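The planner had one job at Malbridge, and I loved it from the first morning. You gave it a recording of hands at work and it gave you back a list of moves - reach, close, lift, turn, let go - with a little bar beside each one to say how sure it was. My desk faced the window and I never looked out of it.

We had 216 recordings in the Paisan set by July. Bedrooms, mostly. I slept four hours a night and dreamed in move lists. In the dreams I was always one step behind, closing on a sleeve that had already slid away.

"Run the brown one again," said the voice from the next desk, and I ran it.

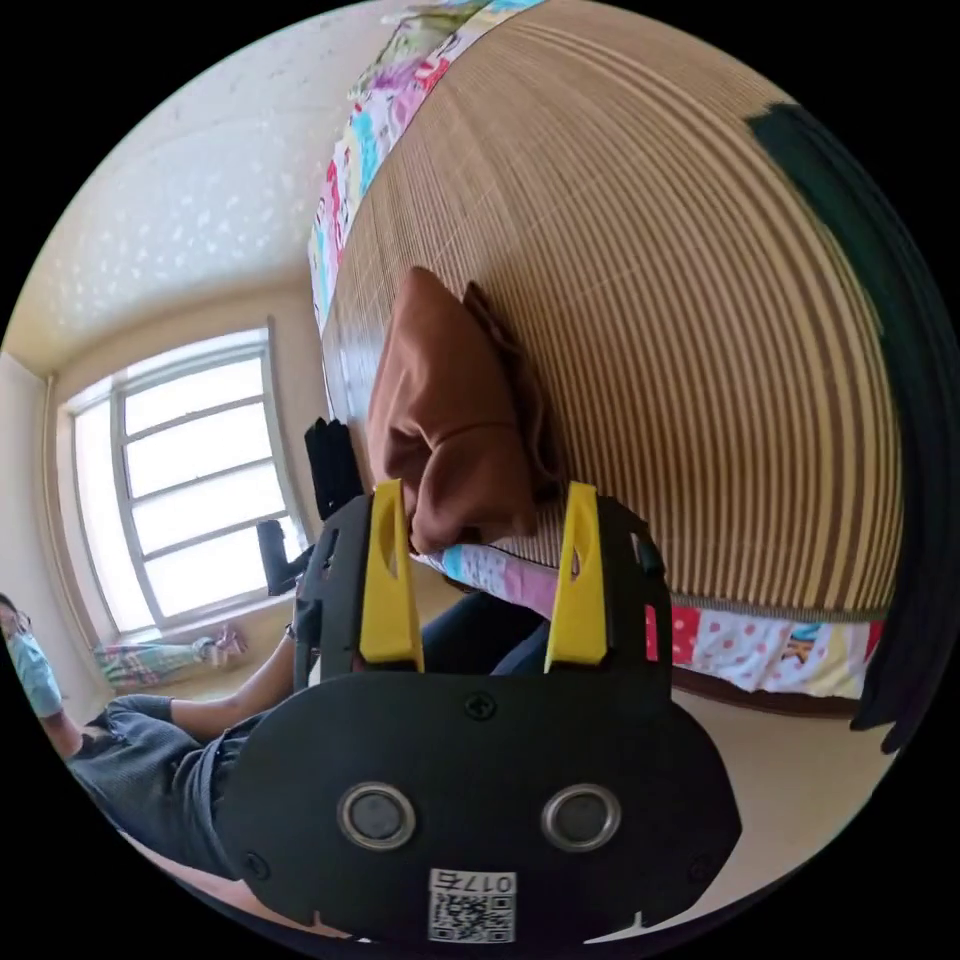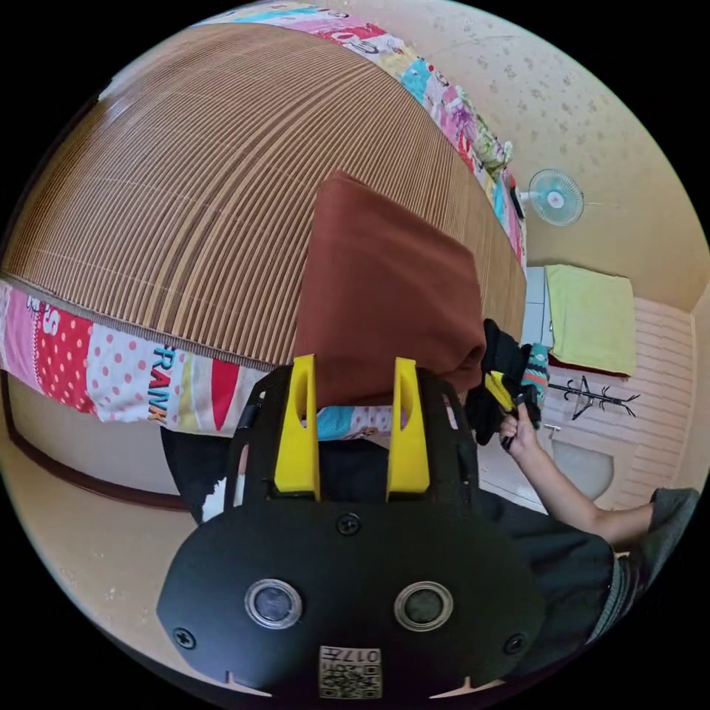 Nuton, our segmenter, was the part that kept going wrong, and I was the one who had written it. It was meant to draw a line around the cloth and keep that line while the cloth changed shape, and on a plain sheet it was wonderful! Then it met stripes. With the brown cloth folded flat on the slatted mat, Nuton followed one dark slat right out from under the fold and decided the whole bed was a garment. The planner, trusting as ever, wrote back: lift bed. Confidence, nearly full.

We laughed until the man from Kostonska put his head in to see who was hurt.

But I couldn't leave it alone. I stayed after the lights in the corridor clicked off, and around 9 in the evening I had an idea so simple that I said it out loud to the coffee machine. Slats run straight and keep going. A fold stops. What if the line had to pay a small price for every inch it ran straight? I typed it in, eleven lines, three of them wrong, and set the trainer going. The counter crept up. At 1,000 steps the line still wandered off along the mat like a dog after a smell. At 3,696 it let go of the slat, wobbled, and came back around the corner of the cloth.

I stood up. I sat down. I let it run to 4,000 to be certain and then fed the result to the planner, holding my breath the way you do when a child carries a full glass across a room.

Reach, it wrote. Close. Lift cloth.

I ran it nine more times, just to watch it say that. Then I printed the list on the old printer by the door - it took forever - and left it on the next desk, face up, with the word "cloth" circled in red.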